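Chapter 9
Caring for Clothes at Home

Most of the clothes we throw away are not worn out. They have lost a button, or the wool has become hard from hot water, or they were kept for years in a place with bad air. In this chapter we study what happens to a piece of clothing between one wearing and the next. The earlier chapters explained fibers and weaving, and the student should already know the difference between a plant fiber and an animal fiber.

In the valley of Grumside, where the Leitner mill made wool cloth until the year 2000, families washed a winter coat once a year, in April. Between washings the coat was brushed and hung outside. This was not laziness. Wool takes up water from the air and gives it back again, and many smells leave together with the water. Cotton behaves in a different way - it holds sweat and skin oil more strongly, and for this reason a cotton shirt must be washed more often than a wool one.

Before any washing, the clothes should be sorted. Color is the first thing that people think about, but the kind of fiber and the weight of the cloth are equally important. A heavy pair of pants can damage a thin blouse in the same drum, even when both have the same color.

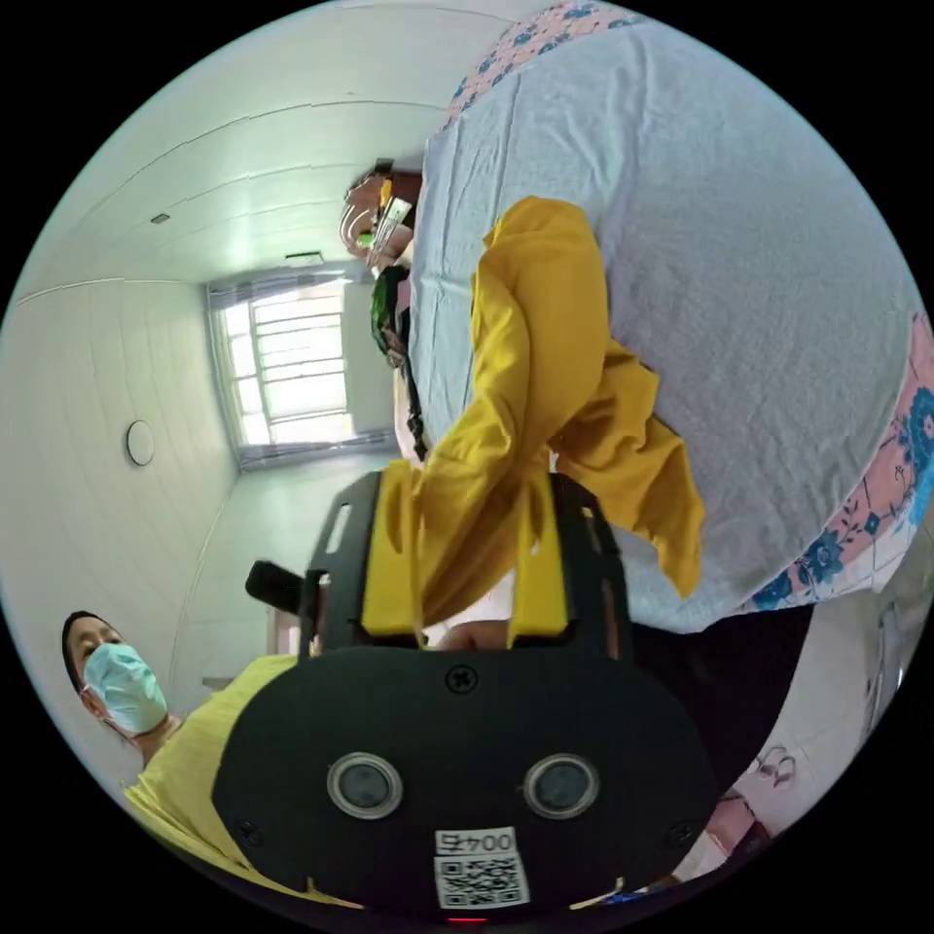 Why should a piece of clothing be laid flat before it is folded?
When it lies flat, the wrinkles can be smoothed out by hand, and the seams come to their correct place. A fold made over a wrinkle presses it into the cloth, and later it is difficult to remove without an iron.

Folding is the right choice for knitted clothes. A sweater on a hanger is pulled down by its own weight, and after one season the shoulders have two small points which do not go away. Woven clothes, such as shirts and jackets, keep their shape better and can hang.

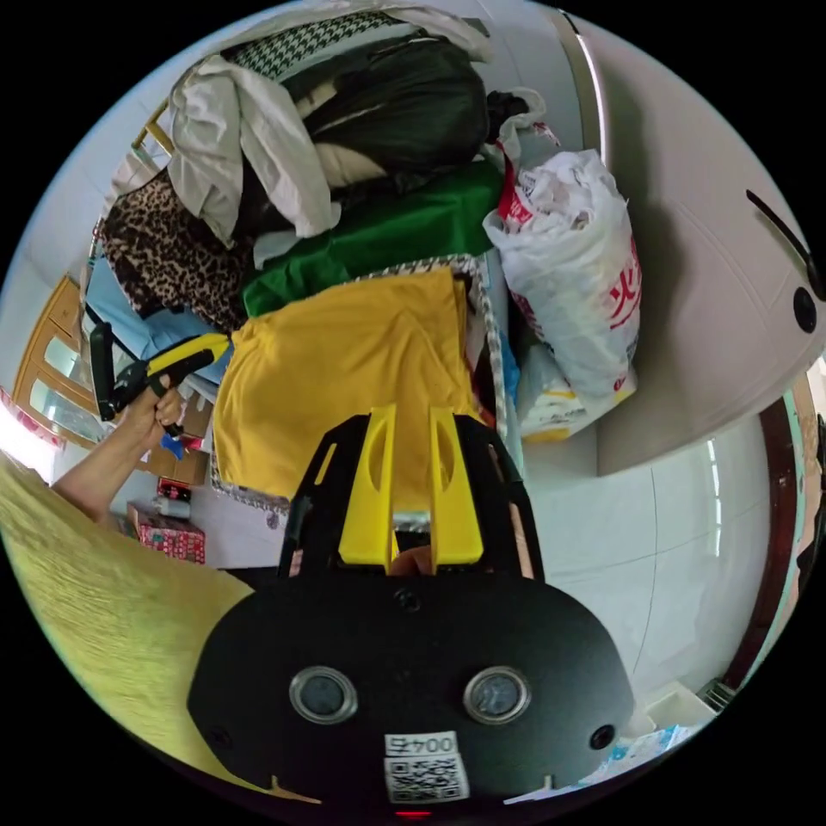 The storage place must also be considered. A closet against an outside wall is often cold, and damp air will leave its water there. In the Welter housing study, which is discussed in section 9.2, the clothes in 18 apartments were examined after one winter, and mold was found mostly at the back of the lowest shelf. A gap behind the shelf was enough to reduce it - the air could move, and the wall dried more quickly.

Terms used in this chapter: felting, pilling, colorfast, care label, shrinkage.

Section 9.1 begins with water temperature. Before you read it, find the care label on something you are wearing today and copy its symbols into your notebook.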